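10/13/26

Sore shoulders, two coffees too many, and I can't go to sleep until I get some of this down. Books today! After all those weeks of towels I had forgotten that an object can have a spine and a stiff cover and stay the shape you left it in.

Started at Clillora a little before nine. Hazel Szabo was already in with the lights on and the bay set up for shelving, little mint-green shelf in the back corner, turned at an angle the way the tidy-up task sheet wants it. I love the green shelf. It looks like something from a kid's bedroom and it is the meanest piece of furniture in the building, because the opening is low and the arms hate going in low. The wrist has to come round sideways, and the camera bracket sticks up behind the gripper like a hat you forgot you were wearing. I banged it on the top panel twice before ten o'clock. Hazel banged it zero times and was nice enough not to mention it until lunch.

The question we're supposed to be chewing on this month is the one my sister asks every time I call: can it do my house yet? And I keep giving her a mushy answer, so I want to try to work out a proper one here, where she can't interrupt.

Some things it can do. I'd put money on them. Pick up a hardback that's lying flat with a bit of air under one edge, carry it across, put it down on a clear surface. That's close to boring now, and I mean that as the highest praise. In January the same move made everybody in the room stop talking and watch. Today I was eating a granola bar through it. We ran Flesis (the new policy, the one trained on the last big batch of our demos) on the easy layout all morning and it went along like someone clearing a coffee table while thinking about something else. At one point it came in slightly off, the fingertips touched the cover instead of the edge, and it backed up and came in again lower. I yelled. Hazel came over to see what had broken and I had to tell her nothing had, I was just happy.

Paperbacks are where it gets interesting. A thick one is fine if the pages are toward you, you can squeeze the whole block and it holds. But the cover flaps. You get the gripper on what looks like the book and what you've got is a piece of card, and the rest of the book stays home. I did that myself by hand on the controllers more times than I'd like, so I can't be too hard on Flesis for it. And if one paperback is lying on another, the one underneath likes to come along for the ride. I have a whole theory about sliding the top one a little way over the edge first so there's something to grab from below, which is how I do it in my own living room now that I've started noticing. (I've started noticing everything. I stood in my kitchen last night watching my own hand pick up a lid.)

After lunch we switched to the cluttered layout, books on top as well as inside, with the big black one leaning over its neighbors.

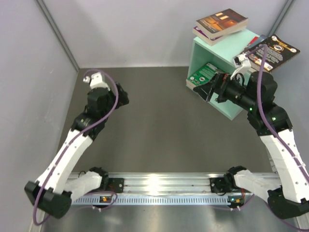 Cluttered layout. Right gripper at the opening next to the green book, left one over open floor.

The leaner is my favorite problem in the whole set. A person sees a tilted book and just knows it has opinions about where it's going next. You put a hand out without thinking. Flesis doesn't put a hand out. It has two hands! It has a perfectly good left arm, and in the whole afternoon I saw it use the left one to steady something exactly once, and I'm not convinced it meant to. So I spent most of the hours after lunch doing demos of nothing but that: one arm props, the other arm pulls. It's slow and it makes your neck hurt and I had a wonderful time. There's a moment when both arms are on the same object and you can feel it through the controllers even though there's nothing to feel, no force feedback on this rig at all, it's all in your eyes. Hazel says everybody gets that after a few weeks and then it goes away. I hope mine stays.

We want 200 good ones of the two-arm move before anyone touches the training again. I got 11 today that I'd keep. That sounds terrible written down. But the first hour was all me finding out what doesn't work, and the last three came one after another with hardly a wobble, so tomorrow should be much better. Arriaga, the other site, has promised 1000 of the plain pick-and-place to go with them, and they have more people and an actual break room, so I believe them.

Inside the shelf is the other story. A book lying flat on the bottom panel, nothing behind it, just a thin slab on a flat surface. How do you get under it? With fingers you'd use a nail, or press on the cover and drag it toward you until it hangs out over the lip. I did the drag. It took me a lot of tries to find how hard to press, too light and you skate, too hard and the whole shelf comes with you, which made Hazel laugh out loud when it happened. She did it her way, coming at the page edges from the side with one finger over and one under, and it was so pretty that I made her do it again so I could write down where her elbow was. I still don't really get it. Need to ask her to let me watch from behind her chair.

So, for my sister. Could it tidy your bookshelf? If you'd let me come over first and put the books on the floor with gaps between them, and you didn't care what order they went back in, and you were going out for the afternoon, then yes, I think I'd leave it running. Could it deal with your bookshelf as it is, with the cookbooks jammed in sideways and the school photos in front? No. I wouldn't even want to be in the room. But a year ago I'd have said no to the first one too, and I'd have said it fast.

She'll say that's still a no. She wants laundry. Everybody wants laundry! I had lunch with the two people from Clivura who are looking at stockroom work, and even they asked about laundry after they'd finished asking about boxes. For their own problem I'm more hopeful than for hers. A stockroom shelf is full of the same thing in the same box, and someone decided on purpose how it would sit there. They wanted to know about speed and I told them the truth, a person would be done and on to the next aisle. They didn't look put off. One of them said their evening restock gets left half finished anyway, so slow and steady all night would suit them. I'd never thought about it from that side. A machine that takes six times as long as I do but doesn't mind that it's three in the morning. I'd still want someone around for the dropped things, there were a few of those today, one of them face down and open with its pages folded under it. That one hurt a bit, as a reader.

Other stuff, so I don't lose it:

The purple cable on the right arm needs a bit more slack by the wrist or I need to stop twisting so far. Probably me.

6 clips from the morning have the wrong task label. I typed "stack" when it should have been "shelve" and didn't catch it until Hazel scrolled through. Fix first thing, before the upload.

Ask whether we can get some really awful books. Floppy ones, a phone book if they still exist, one of those kids' board books with holes in the pages. Also a magazine. I bet a magazine would eat us alive and I can't wait.

Bring the good cushion for the chair.

Walked home the long way and went past the library while they were closing up. There was a man with a cart, putting returns back, and he was holding a gap open with the back of his left hand while the right one slid the book in, talking to someone over his shoulder the entire time. Propping with one, placing with the other. I stood at the window long enough that he waved at me. I waved back and then went home and heated up soup, and now it's past eleven and I haven't called my sister.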